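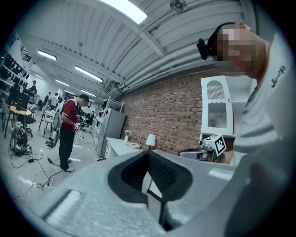

Handout: Batteries in used and refurbished phones
Rowlands evening course, Buying and Keeping Electronics
Revised 2025-03-22

Bring last session's notes on trade-in prices. We will use the same listings again, and the grading terms are not repeated in this handout.

## What the battery figure means

Most phones can show a battery health figure in settings. It compares the charge the battery can hold today with the charge it was designed to hold. A new phone normally shows 100 percent. The number goes down with use and with age, and it does not go down evenly. Some phones stay at the top for months and then lose several points in a short time.

The figure is an estimate made by the software. It is based on how the battery behaves during charging and discharging, so a phone that has been sitting in a drawer may show an old value until it has been used for a while. Treat it as a guide to the condition of the battery. It tells you nothing about the screen, the ports or the buttons.

Do not confuse battery health with the charge level at the top of the screen. This happens every term with the sample listings. A seller who writes "battery full" has told you that the phone was plugged in.

## Charge cycles

One cycle is a full battery's worth of use, however it is spread out. If you use half the battery today, charge it overnight and use half again tomorrow, you have used one cycle.

The Durkeo phone in our worked listing is rated for 800 cycles. A rating like this means the maker expects the battery to hold a stated share of its original capacity at that point. The phone doesn't stop working when it gets there. It needs charging more often, and it may slow down or shut off under load.

When a listing gives both the cycle count and the health figure, read them together:

- Low cycles and high health: what you would expect from a lightly used phone.
- High cycles and lower health: also normal. Look at the price.
- Low cycles and low health: ask questions. Heat or long storage on an empty battery can cause this.
- High cycles and very high health: ask whether the battery has been replaced, and by whom.

## Replaced batteries

A replaced battery can be a good thing in a used phone. What matters is the part and the work. Some phones show a message in settings when a battery was not fitted by the maker or could not be verified. The phone usually runs, but the health figure may be missing.

Ask for the receipt. A proper repair receipt names the shop, the part and the date. It should also say how long the repair is covered.

Opening a phone can affect its seals. If water resistance matters to you, assume it is gone after any repair unless the shop states in writing that the seals were replaced.

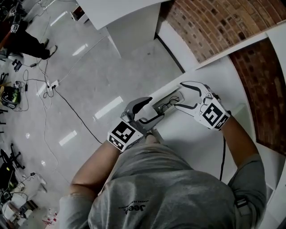 One student objected that a missing health figure should end the discussion, and that no discount makes up for a battery you can't check. That is a reasonable rule if you are buying for someone who won't want to deal with a return. For your own use it depends on the price of a new battery, which you should look up before you make an offer. Add that price to the asking price and compare the total with a refurbished phone of the same model and storage size.

## Comparing two sellers

The exercise uses listings from Skesow and Flusine. Both offer the same Durkeo model in the same color and storage size.

Skesow lists a minimum battery health for each grade and gives the buyer the option of a new battery for an extra fee. Its return period starts on the day of delivery.

Flusine lists no minimum. It says that every battery is "tested and working," which could describe almost any phone that turns on. The price is 15 percent lower, and the return period starts on the day of shipping.

Write down, for each seller:

1. the total price with shipping
2. the lowest battery health you could receive under the terms
3. the last day you could send the phone back
4. who pays for the return
5. whether the battery is covered by the warranty or excluded as a wearing part

Item 5 is often on a separate page. Look for the words "consumable" and "wear." If you can't find an answer, write "not stated" and leave it there.

## Checking a phone in person

Allow 10 minutes. Meet somewhere with an outlet and bring your own cable and charger.

- Open the battery page in settings yourself. Do not accept a screenshot.
- Lay the phone face down and then face up on a flat surface. If it rocks, or if the screen is lifting along one side, the battery may be swollen. Do not buy it and do not press on it.
- Play a video at full brightness and watch the charge level. A sudden drop of several points is a bad sign.
- Plug it in and move the cable gently. Charging should not cut in and out.
- Make sure the seller has signed out of all accounts before you pay.

## For next time

Finish the Skesow and Flusine table. Write down your own phone's health figure and, if it shows one, its cycle count. The June group will get the same table with laptop listings, so please leave the printed copies in the folder unmarked.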